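4. Setting up perception and grasp planning

Work through this section after both arms have been homed and the Zoltell controller shows Ready. You need a workstation with the Nusstead planner installed and a wired connection to the controller. Do not run the planner over wireless.

4.1 Start the camera streams

1. Open a terminal on the workstation and start the stream service. Wait until every camera is listed.

2. Check the frame age next to each camera name. It should stay under 20 ms. If one camera drifts above that, restart the service before going on.

3. Open the fixed view and confirm that both grippers can be seen at the handover point.

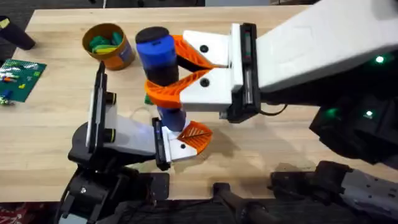 4. Set the handover overlap to 10 mm. This is the distance along the object that the planner keeps free between the two grips. Shorter objects may need less, but change it in the object file and leave the global setting alone.

5. Save the profile. The planner reloads it on the next cycle - you do not need to restart.

CAUTION: Changing the overlap while both arms hold an object can pull the fingers against each other. Release one arm first.

4.2 Teach a tool approach

1. Select the wrist view and jog the arm until the bit is over the screw head. Use the slow jog setting for the last part of the move.

2. Press Set Axis. The planner stores the tool direction and uses it for every screw on the same fixture.

3. Run Test Approach with the driver trigger disabled. Watch the wrist view and be ready to press Stop.
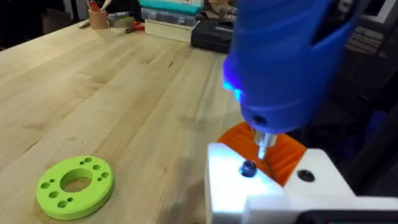 4.3 Mask the gripper

The wrist cameras always see part of their own gripper. Without a mask, the planner reads the fingers as an obstacle and refuses to move.

1. Open the fingers fully and choose New Mask.

2. Trace the housing, the ribbed fingers and the blue tip. Leave a small margin, as the ribs bend under load.
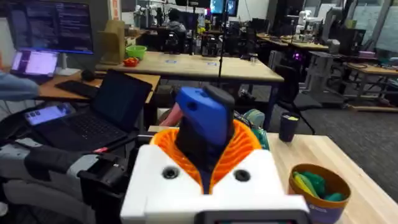 Figure 4-3. Wrist view used for tracing the mask.

3. Set Max Range so that the floor and the far side of the room are dropped from the point cloud. People and chairs in the background will otherwise slow down planning.

4. Check the point count in the status bar. Segmentation needs at least 2,000 points on the near table.

NOTE: Masks made in Kongkaew format import without changes. Nistatwood masks must be converted first (see 4.6).

4.4 Check the mask from a second pose

1. Move the wrist a short way and capture again. Keep the near table in view.

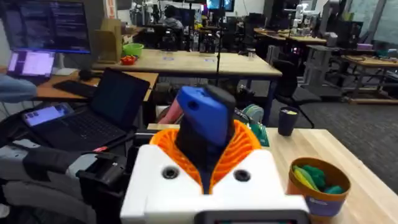 Figure 4-4. Wrist view with containers on the near table.

2. Compare the mask edge with the gripper outline. If any part of the gripper shows as an obstacle, redo the trace.

3. Save the mask under the serial number of the arm. Up to 28 masks can be stored per controller.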